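3.2 What people put in the box

I should say up front that I came to this section as someone who packs snacks badly. My own care boxes to my sister always arrived as crumbs, so when we started the Bernau sessions in May I was mostly curious how other people did it. We asked 42 packers to fill one small box from a pile of snack packets and a drink, with no instructions at all.
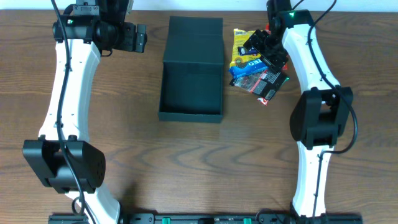 Nearly everyone went for the soft packets first, and I get it – they're right there, they're light, and you can grab several in one go. The trouble is that soft packets spread out. Once they cover the bottom, a can has to sit on top of them, and then the lid won't go down.

Candy bags were their own headache. They're slippery, they fold wherever they like, and the pieces slide to one end the second you tip them (Maldonado calls this "the sock problem," and I've given up trying to find a better term).

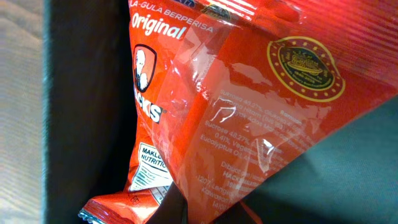
Figure 3. Printed side of a red-orange HACKS Original bag, partly crumpled.

Size mattered less than I expected. We had picked a low, flat box after trying 2 deeper ones from Olletti, and people complained about it for the first few minutes and then stopped. Several turned the box before packing, which we hadn't planned for and didn't score. 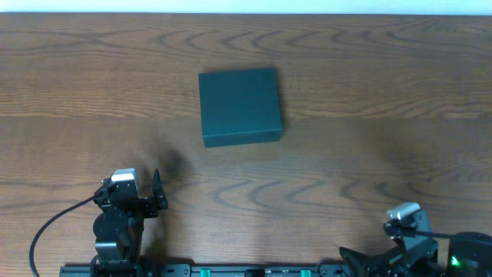
The packers who finished with the lid fully closed mostly put the can in early, on its side, and tucked the packets around it.
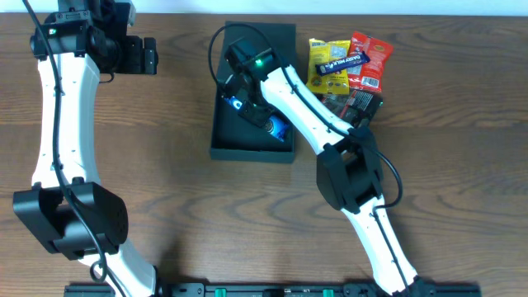

Debashish Mondal disagrees with me on this point and would start with the flattest packets along the walls, can or no can, because a can laid down first tends to roll and you end up packing the same corner twice.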